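Minutes, mail filter pilot: fourth review of Sidine

Draft for correction. Send changes to Lambros Economou before the next meeting. Anything marked "claimed" is the supplier's wording and has not been checked by us.

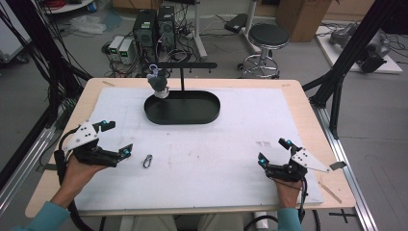
**Plonach, 2019-06-10**

Present: Zoi Triantafyllou (chair), Lambros Economou (minutes), Pascal Stöcker, Evdokia Kourkoulas, Sorcha Costello

Apologies: none

**1. Previous minutes**

Agreed, with one change. Item 4 said that Nindico "has fixed" the problem with shortened links. It should say that Nindico told us it had fixed the problem. Pascal repeated the test with his own links last week and two of them still went through without being rewritten. Zoi asked for the old wording to be struck out and not just footnoted, as the earlier version has already been quoted back to us in a supplier email.

**2. Pilot results since February**

Evdokia went through the figures. The pilot covers 100 mailboxes, chosen by Nindico from a list we supplied. Sorcha asked again why the supplier did the choosing. No record of that decision could be found. Accounts payable, which gets the worst of the invoice fraud, is barely in the sample.

In the period under review:

- 26 phishing messages were delivered by Sidine and then reported by staff
- 33 genuine messages were held, including a contract renewal and most of a thread with the payroll bureau
- the number of phishing messages delivered and not reported is unknown, and will stay unknown unless somebody goes through the logs by hand

The supplier's monthly summary gives a catch rate of 100 per cent "of known threats". Pascal said a threat becomes known when Sidine catches it, so he would be surprised by any other figure. Evdokia had asked for the definition in writing and received a brochure.

Zoi wanted it minuted that the old filter was never measured in the same way. We do not have a baseline, so we cannot say Sidine is worse than what it replaces. We cannot say it is better either, and the draft paper to management currently does.

**Action:** Evdokia to remove "significant improvement" from the draft paper, or find something to support it.

**3. Quarantine release**

Staff can release their own held messages by answering a pop-up. Lambros released a test message containing a fake login page in this way. The warning text was the same as the one shown for a newsletter. Nindico's view is that users value the freedom. Pascal's view is that the pop-up teaches people to press the blue button.

Turning self-release off means the service desk has to handle requests, and the desk has not been asked. It was agreed not to decide this without them.

**Action:** Lambros to ask the service desk what they could take on, and during which hours.
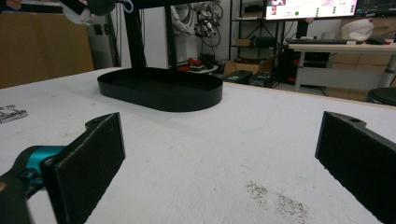

*Information Security Working Group*

**4. Access given to the filter**

Sidine's connector has read and write access to every mailbox in the organisation, including those outside the pilot. The installation guide says this is required. Sorcha tried a restricted role on the test tenant and the connector started, ran and scanned mail normally, although the dashboard complained throughout.

Zoi asked whether the supplier had been shown this. They had. Their reply was that the restricted role is "not a supported configuration", with no reason given. Sorcha thinks the wide permission is there to make installation quicker and that it has never been looked at again.

The connector's secret was also found in plain text in a setup log on the shared drive. It has been changed and the log deleted. We have no sign that it was used. Pascal pointed out that we only keep sign-in records for a short time, so having no sign of it does not tell us much, and he would like the paper to say so in those words.

**Actions:** Sorcha to move the live connector to the restricted role out of hours and keep the old role ready. Pascal to get the price of longer sign-in retention.

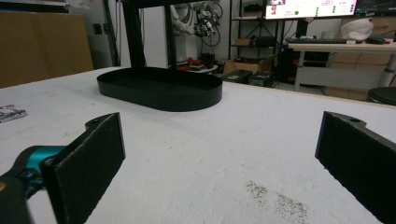 ## 5. Kleinschmidt report

Kleinschmidt's assessment arrived on Friday. It rates Sidine "low risk". Everyone had read it except Lambros, who had read the summary.

The tests were run against Nindico's own demonstration system, with a script agreed beforehand. Attachments in password-protected archives were out of scope. So were calendar invitations, which is how the last successful phish reached us. The report is tidy and there is no reason to doubt what it says was tested. It does not answer the question we were told it would.

Evdokia asked who had paid for it. The cover says "commissioned jointly". Our budget shows no such payment.

**Action:** Zoi to ask Kleinschmidt for the scope document and the name of whoever signed it.

**6. Contract**

Nindico has offered a discount if we sign before the pilot ends. Pascal saw no reason to hurry on account of a price that was not on the table until we started asking about the connector. He proposed extending the pilot on present terms, with accounts payable added and the mailboxes picked by us.
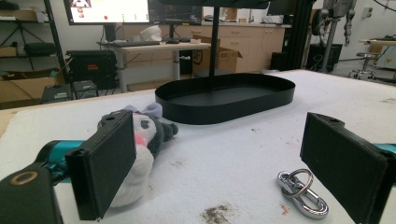
Sorcha Costello replied that an extension was fine as long as it had an end to it, and that she had sat through enough pilots which turned into purchases because no one wanted to uninstall them. She asked for the conditions for saying no to be written down now, before the next set of figures comes in. She would count another missed calendar phish as one of them.

Pascal accepted this. Evdokia was less sure about a single miss being enough, given that the old filter would probably have missed it too. Left open.

**Actions:** Pascal to draft the extension terms. Sorcha and Evdokia to draft the conditions together and bring both versions if they cannot agree.

**7. Any other business**

The supplier has asked for a quote for its website. Declined.

Lambros reported that the "report phishing" button still sends its messages to a mailbox belonging to a leaver. Forwarding is in place. Zoi asked for it to be done properly this time.

Next meeting: date to be set once the service desk has answered item 3.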